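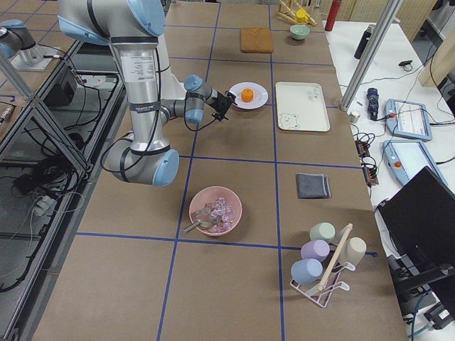

Local Government and Elections, Week 4: Wards, boundaries and who gets the seats

Last week we looked at what a parish, a district and a county each do, and I promised we would come on to the question of how a council is put together in the first place. Most of you live in a ward without ever having thought much about it, and there is no shame in that, as I lived in mine for years before I could have told you its name. A ward is simply a patch of ground whose voters choose one or more councillors. If you think of the brown paper with its blue tape lines, dividing the whole table into rectangles, you have the idea of it at its very plainest: the whole area is covered, and every spot belongs to one patch or another. Real wards are never so tidy, of course. They follow rivers and railway lines, they bulge round housing estates, and now and then they run down the middle of a street so that neighbours opposite each other vote for different people.

What a boundary review looks at

Please learn these, as they come up again in Week 7.

Equal numbers. Each councillor should stand for a similar number of electors. A ward with one councillor and twice the voters of the ward next door is giving its residents half the say.

Local ties. Shops, schools, bus routes, places of worship, the football club. Reviewers want to know where people feel they belong, and it is surprising how strongly people feel about it once you ask them.

Workable government. A ward has to be something a councillor can get around. Two villages with a moor between them may look fine as a sum and be a misery in January.

You will notice that these pull against one another — that is rather the heart of the subject. A line that makes the numbers even may cut a village in two, and a line that keeps the village whole may leave the numbers lopsided. 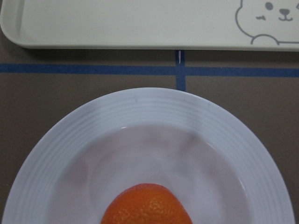
It is also why reviews take as long as they do. A draft map goes out, residents and parties send in their comments, the map is changed, and then quite often a fresh set of people is cross. Parties are perfectly entitled to comment, and they do, usually in the language of local ties and with one eye on the next election. When you read a submission, try to ask yourself which of the three tests it is really leaning on, and which one it has gone quiet about.

Case study: Skovham

Skovham is our invaluable little town for this part of the course, being small enough to hold in your head. The council has 11 seats, one to each ward, and so a party needs six for a majority. At the election in your reading pack the result was six seats to five.

Now look at where the votes fell. The party that finished with five seats won Hekside ward by 649 votes, a thumping margin in a place that size, and lost several others by a whisker. Added up across the town, it had more votes than the party that took control. Nothing improper had gone on. Its supporters happened to live close together, and under first past the post a huge win in one ward earns exactly the same single seat as a narrow one. Students often call this unfair straight away, and perhaps it is, but do hold off until you have thought about what you would put in its place and what would be lost by it.

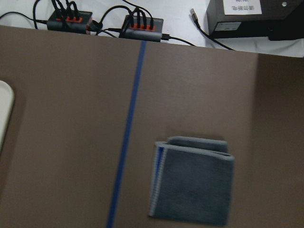
A folded grey cloth to the right of a strip of blue tape.

The other thing to know about Skovham is the Cerimine estate, which sat across the line between Hekside and its neighbour. The tenants' association wanted the estate kept together in one ward. Both parties agreed in public, and then disagreed very warmly about which ward it should be. Have a look at the two submissions side by side and you will see why.

For the seminar

Read the Skovham pack, including the maps at the back (they are small, so bring your glasses if you need them).

Find the ward you live in, or grew up in, and write half a page on whether its boundary makes sense to you as a resident.

Come ready to argue for keeping Cerimine in Hekside, or for moving the whole estate next door. I shall hand out the sides when you arrive, so please prepare both.

Next week: multi-member wards, and what happens when a council has no overall control.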